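Episode 57

The task sheet at Neltcombe gave the toast job one line: bread to plate, 100 episodes, no drops. Ivan Lytvynenko had recorded 56 of them by four in the afternoon. His pay was by the accepted episode, and Đinh did the accepting.

He put his hands back into the control handles and closed them slightly. On the monitor the fingers closed by the same amount. The delay was small and he had stopped noticing it in August.

"Slower on the approach," said Đinh. "The last 10 all came in too fast. It'll learn to snatch."

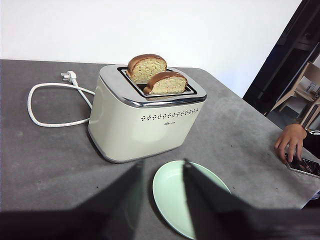 Wrist view, episode 57. Bread in the toaster, plate between the fingers.

Ivan considered the two slices. The rear one stood taller, and he had been taking the rear one first all day without deciding to. The policy would do the same. Somewhere in Nulden, in a kitchen he would never see, an arm would reach past the near slice for the far one, and the owner would suppose there was a reason.

"Do you want them in a different order?" he asked.

"Does it matter?"

"It's my habit. It isn't in the sheet."

Đinh scrolled through the sheet. Gakamen had ordered 2000 episodes from nine operators, and order of removal was left blank.

"Alternate," Đinh said at last. "Front first on the odd ones."

Ivan opened the fingers, lowered the wrist and went for the front slice – slowly, as if it were hot.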